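Wooden drawers: what works and what doesn't

Every second tips page says to rub a candle on a sticking drawer and walk away. I tried it on 4 drawers in October last year. It did help on 2 of them, for a while. The others were binding at the back corner, and no amount of wax fixes a drawer that's out of square.

Look before you buy anything

Take everything out. Yes, the batteries too. Run your hand along the sides and the bottom edge and feel for a shiny or rough patch — that's where it rubs. Pale timber hides wear pretty well, so use a torch held low and look along the grain.
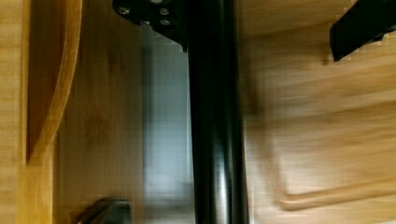 Sanding

Go lightly with 400 grit and only on the spot that rubs. I've seen people recommend 3000 grit for a "glass finish" inside a cupboard. Save your money. Your socks won't notice the difference.

Sand with the grain, wipe off the dust, try the drawer, then sand again if you have to. You can't put wood back on.

Sprays and polishes

The Famach drawer glide spray smells like oranges and did nothing my old candle stub didn't do. Aker paste wax is better, but the tin says to leave it overnight and I couldn't pick the difference after an hour. Don't use cooking oil, whatever colour your timber is. It goes gummy and then it stinks.

Liners

Lurko sells a stick-on liner that's meant to peel off clean. Mine took a strip of varnish with it. Plain paper cut to size does the job, and you can bin it when it gets grubby.

Musty smells

Bicarb in a saucer, maybe. Leaving the drawer out in the fresh air for a day worked better for me.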